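okay so I have finally given up coffee after lunch and I have a lot of feelings about it, so this is going to be a thread. get comfy

background: I have been a terrible sleeper since college. I fall asleep fine! then I'm wide awake at 3 in the morning thinking about whether I was rude to a cashier in August

I blamed the mattress. I blamed the streetlight. I blamed the upstairs neighbors and their bowling hobby (I don't know that they bowl indoors, I just know what it sounds like). I never once blamed the coffee because coffee is my friend

then my doctor asked what time I had my last cup and I said "oh, after dinner" and she just put her pen down. did not say a word. put the pen down

so the deal I made with myself was four weeks, nothing with caffeine past lunch. mornings are still wide open. I'm not a monk

week one was bad, you guys. the headache showed up in the middle of the afternoon like it had an appointment. I ate so many crackers. I was short with everybody and I apologized to most of them

the thing I missed most wasn't even the caffeine, it was having something to DO at that hour. get up, fill the kettle, stand there, come back. take that away and the afternoon is one long hallway 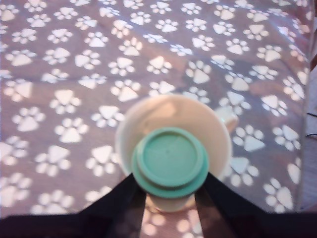
so I went hunting for a replacement, and this is where I spent way too much money in the name of health

first up was the Custent roasted chicory. people online swear you can't tell the difference. I could tell the difference from the next room. it tastes like toast water with a grudge. I finished the bag out of stubbornness and would not buy it again

next, rooibos. I wanted to love rooibos! it's pretty, it smells great, you can forget it in the pot and it doesn't get bitter. but plain it tasted a little like a pencil to me. with milk and a spoonful of honey it's a completely different drink and now I have it maybe every other day

decaf. okay. I used to be such a snob about decaf and I would like to formally take it back. Khokhar, the little roaster by the bus station, does a decaf that is dark and kind of chocolatey and I'd serve it to anyone. it costs more than their regular, which hurts, but a bag lasts me

yes I know decaf still has a tiny bit of caffeine in it, several of you have already told me in my mentions. I have it right after lunch and I sleep fine. please let me live

peppermint is for when I ate too much. chamomile is for when I want to feel like somebody's great aunt. neither one is a coffee replacement and I wish people would stop suggesting them like they are

golden milk: delicious, stained my dish towel, stained my other dish towel, stained one thumbnail for longer than I'm comfortable with

barley tea was the big surprise. I got a box at the Sirkby market because it was on sale and I'm weak. it's nutty and toasty and there's nothing sweet about it, and it's so good cold. I make a pitcher at night now and it's gone by the next evening

also hot water with a slice of lemon? it's fine. it's hot water. I don't get the people who talk about it like they met someone 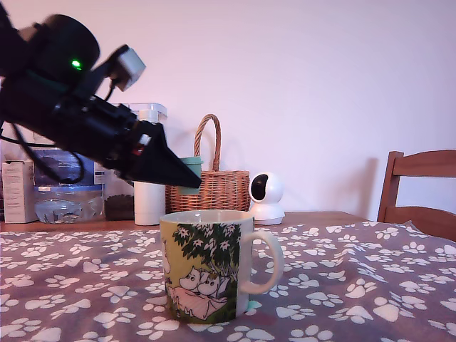

anyway – sleep. that's what you all keep asking about

first two weeks, no change at all, and I was ready to come on here and complain. I was still waking up at 3 and now I was doing it without even having had the nice coffee

somewhere in week three I slept straight through. woke up, saw daylight, and panicked because I figured I'd missed work. I had not missed work. I was just rested, and I didn't recognize the feeling

it's not every night. I still get the 3 am meeting with my regrets now and then, mostly if I've been on my phone in bed or had wine. but it went from pretty much nightly to once in a while, and I'll take it

I also installed Lundero, the sleep tracking app, and then uninstalled it, because it gave me a score every morning and I started lying there worrying about the score. if you're an anxious person I'd skip that part. a pencil and the back of an envelope did the job

unexpected side effect: my morning cup tastes SO much better. when you only get the one window you pay attention. I used to drink coffee all day and I don't think I tasted any of it past ten

less fun side effect: I'm now a person who asks "is that decaf?" in restaurants, and then asks again when it comes to the table. I can hear myself doing it

a few people wanted to know how to start. I went cold turkey and I do not recommend it. if I did it over I'd move the last cup earlier by an hour every few days, and I'd drink a lot more water, and I would not pick a week with a big deadline in it like a fool

and get your replacement drink sorted BEFORE you quit. standing in the tea aisle with a headache is how you end up owning 1,000 bags of something with licorice in it

speaking of which, does anybody want some licorice tea. I'm serious. I'll mail it

my four weeks are up and I'm sticking with it for now. the one exception is going to be long drives, because I'd like to stay on the road

next I want to try making my own barley tea from scratch, you toast the grain in a dry skillet apparently? if you've done it tell me how dark to take it, I'm scared of burning it and smelling up the whole building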